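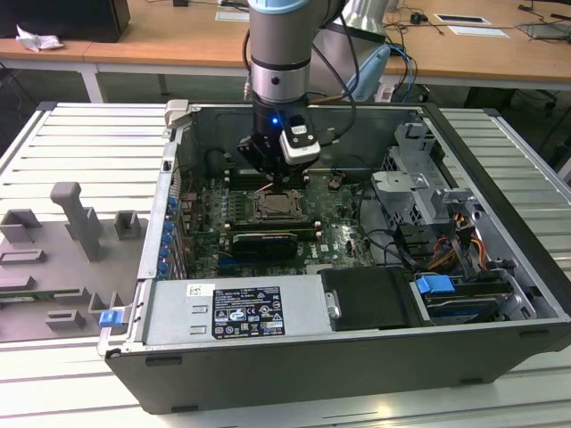
A desktop tower on its side, with the motherboard and memory slots exposed.

How to Add Memory to an Older Desktop Computer

By Leonora Salazar
Updated September 5, 2019

If your desktop slows to a crawl when you have a browser and a spreadsheet open together, more memory is usually the cheapest fix. The job takes most people less than an hour, and the only tool you need is a Phillips screwdriver. These steps cover full-size towers. Small form factor machines and all-in-ones are laid out differently, so check the maker's service guide for those.

Find out what you have

In Windows 10, press Ctrl+Shift+Esc, click More details if you see the short view, then open the Performance tab and choose Memory. Write down three things: the total installed, the speed, and the number of slots used. If it says 2 of 4, you can add sticks without taking any out.

Next, find the type. DDR3 and DDR4 don't fit each other's slots. The notch along the bottom edge is in a different place, and no amount of pressing will change that. The type is in the motherboard manual, and often on the label of the sticks already installed.

Check the maximum too. Many older boards stop at 16 or 32 GB. A 32-bit copy of Windows won't use more than 4 GB whatever you install.

Buy a matched pair

Two sticks sold as a kit are the safe choice. Mixing brands often works, but all the memory will run at the speed of the slowest stick — and when it doesn't work, the crashes can take weeks to track down. Keep the packaging until you have tested everything.

Open the case

1. Shut the computer down fully. Sleep is not enough.
2. Switch off the power supply at the back and unplug the cord.
3. Unplug everything else. Take a phone picture of the back first if you have a lot of cables.
4. Hold the power button in for 10 seconds to drain what is left in the system.
5. Lay the tower on its side with the removable panel facing up.
6. Take out the screws at the rear edge and slide the panel off.

Touch bare metal on the case before you touch any parts, and again every few minutes. Stay off carpet if you can.

Fit the sticks

Push down the clip at the end of each slot. Some boards have a clip at one end only. If you are replacing old memory, the stick will pop up a little and you can lift it straight out.

Hold the new stick by its short edges and line up the notch. Press on both ends with your thumbs until the clips snap closed. It takes more force than you might expect. With two sticks in four slots, the manual will say which pair to use, most often the second and fourth counting out from the processor.

Test it

Leave the panel off, plug in the power, monitor and keyboard, and start up. If the screen stays black or the computer beeps, shut down, unplug and reseat both sticks. Once Windows loads, check the new total in Task Manager, then search for Windows Memory Diagnostic and let it run. If it reports errors, test one stick at a time to find the bad one.

Shut down and unplug again before you put the panel back.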